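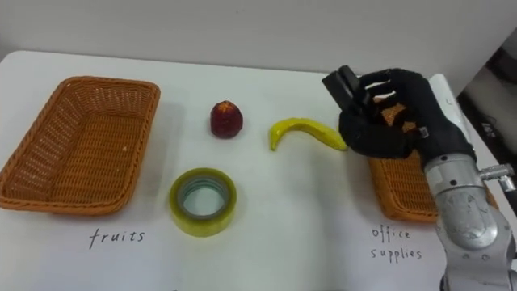 Ticket: Stock export stops at 1,000 rows
Opened by: Tsutomu Takagi, Dernulville store
Assigned to: Kai Ackermann, Jesteck support
Status: Closed
Opened: November 20, 2023

Tsutomu Takagi wrote:
Our nightly stock export from Bilby is coming out short. The item list on screen shows 2,402 lines but the CSV has 1,000 and then stops. No error message. The last complete export I have is from August. We only noticed when the accountant asked why the grocery aisle had no value against it. I have tried a different browser and a different login, same result.

Kai Ackermann wrote:
Thanks Tsutomu. Can you tell me whether you are running the export from the Reports menu or from the scheduled job? Please also send the job log from Settings – Jobs – History.

Tsutomu Takagi wrote:
Scheduled job. Log attached. I ran it by hand from Reports as well and got the full file, so the data is there.

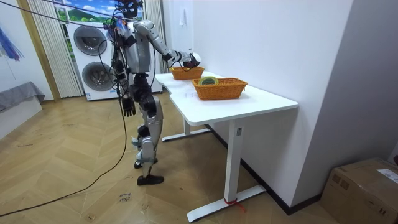 The manual one takes nearly 30 seconds. The scheduled one finishes almost straight away, which should have tipped me off.

Kai Ackermann wrote:
The log shows the job fetching page one and marking itself complete. Your job was set up under the old template, which doesn't ask for further pages. Please do the following:

1. Disable the existing job. Don't delete it yet.
2. Create a new job from the template called Stock Full v3.
3. Under Paging, tick "Follow all pages".
4. Set the output folder to the same path as before.
5. Run it once by hand and check the row total in the log.

Tsutomu Takagi wrote:
Done. Step 4 failed the first time – folder permission error. Jannik Vogler on our side fixed the share and it went through. Log now says 2,402 rows. Colour codes and cost centres look right too.

Kai Ackermann wrote:
Good. I'll leave this open until the overnight run has gone through.

Tsutomu Takagi wrote:
Overnight file is complete. Old job deleted. Happy to close.

Kai Ackermann wrote:
Closed. I've asked Thomas Palumbo to have the old template removed from the list.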